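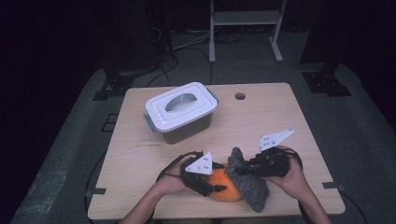 Keeping the Christmas wrapping things in order

23 Dec 2024

Every year I tell myself I will be the sort of person who wraps as she buys, and every year I am up past my bedtime with a bit of sticky tape on my chin. So I have gathered up what I've learned over the years (and a good deal I have pinched from friends) about keeping paper, ribbon and tags fit to use again.

Start with the paper, as it takes up the most room and causes the most bad language. Rolls like to stand up. Mine live in a tall bag on a hook at the back of the wardrobe, and each one wears a piece of cardboard tube, slit down its length and slipped over the top like a cuff. It holds the roll shut and doesn't tear the paper the way tape or a rubber band will.

Used paper is worth keeping if the piece is bigger than a tea towel. Cut off the taped edges, turn it face down and press it with a barely warm iron, no steam at all please! Don't try it with anything shiny or glittery, I've scraped enough of that off an iron to last me. Smaller bits I cut into strips for padding parcels.

Ribbon next. My neighbour Leire winds hers round old wooden pegs and tucks the end into the jaws, and I have never found anything better. Keep lengths of 90 cm or more for presents and put the short ones with the tags, where they'll come in handy for tying. If a ribbon has gone limp and creased, run it slowly over the rim of a mug of hot water and pull it straight while it's still soft.

All the small stuff goes into a plastic box with a lid that clips down properly, and a handle on top if you can find one, so it can be carried to wherever the clear table happens to be. In mine there are:

2 pairs of scissors (one for paper only, and I do mean only)
Tape, with a button stuck under the loose end
Tags, and a pen that works
8 or so flat gift bags, folded along their own creases

See-through sides save a lot of rummaging, but I still put a list inside the lid, and I cross things off as they run out. That list comes shopping with me in September, when I'm buying birthday things anyway and the shops are quiet.

Last of all, pack it away dry. A box shut up in a chilly loft can get damp, and tags curl dreadfully. I drop in a little cloth bag of uncooked rice and change it when I bring the box down again. Covadonga uses a stick of plain white chalk instead and swears by it, so try whichever you have in the house.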